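Nigam estrena el cobro por envase y las máquinas se quedan cortas

Primer día de depósito en Nigam y primeras colas. Desde las ocho de la mañana, quien compre una bebida en lata o en botella pequeña paga un recargo que recupera al devolver el envase vacío. La teoría, sencilla. La práctica, menos.

El ayuntamiento aprobó la medida en febrero, con 11 votos a favor y bastante ruido en el pleno. Afecta a supermercados, bares con venta para llevar, quioscos y máquinas expendedoras. Quedan fuera el vino, la leche y los envases de más de tres litros. También las tiendas con menos personal, que pueden acogerse a una prórroga hasta después del verano si la piden por escrito.

La empresa adjudicataria, Zekberg, ha instalado 73 puntos de recogida repartidos por los barrios. A media mañana varios estaban parados. En el del mercado viejo, un cartel escrito a mano: "lleno, vuelva luego". En el de la estación de autobuses el lector no reconocía los códigos y la gente se marchaba con las bolsas otra vez a casa. Zekberg admite "incidencias puntuales" y promete doble turno de vaciado esta semana.

Para recuperar el dinero, el envase tiene que llegar entero, sin aplastar y con el código legible. Las latas se aceptan con o sin anilla. Lo comprado antes de la entrada en vigor no da derecho a devolución, aunque durante unas semanas convivirán en los estantes productos con recargo y sin él. Ojo con eso, hay que mirar el tique.
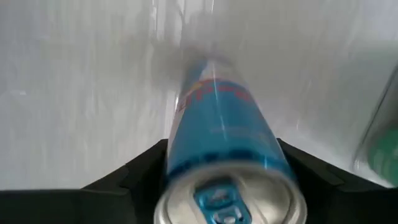

Ashok Gautam se queja de que en su calle el punto más cercano cierra a las seis de la tarde y que así no hay manera de devolver nada saliendo del trabajo. Pide que abran tambien los festivos. "El recargo me lo cobran a cualquier hora", protesta.

El horario es, de momento, la queja más repetida. El consistorio responde que se revisará en otoño, con los primeros datos en la mano. Los comercios que lo deseen pueden recoger por su cuenta y recibir una compensación por envase; hasta ayer se habían apuntado unos 2000 en toda la comarca, según la concejalía, que no detalla cuántos están en el casco urbano.

El sector hostelero, dividido. La asociación Stostus, que agrupa a bares y cafeterías, ve falta de espacio: cajas de vacíos en almacenes donde ya no cabe nada. Reclama recogida diaria y contenedores plegables. Shivam Upadhyay, portavoz de la asociación, pide "un calendario claro y un teléfono que alguien coja". El de atención al público comunicaba a mediodía. Y a las cuatro tambien.

En Imer, el municipio vecino, llevan con un sistema parecido desde el año pasado. Allí las primeras semanas fueron igual de revueltas, con envases amontonados junto a las máquinas y reclamaciones por tiques que no se imprimían. La oficina de consumo local tramitó 1617 quejas hasta que se cambió el programa informático. La mayoría, por importes pequeños.

El dinero se devuelve en un vale canjeable en cualquier comercio adherido o por transferencia, con registro previo. Los vales caducan a los seis meses. Las sanciones a los comercios que no apliquen el recargo no empezarán hasta que acabe el periodo de adaptación. La lista de puntos de recogida, con horarios, se puede consultar en el tablón del ayuntamiento y en las bibliotecas.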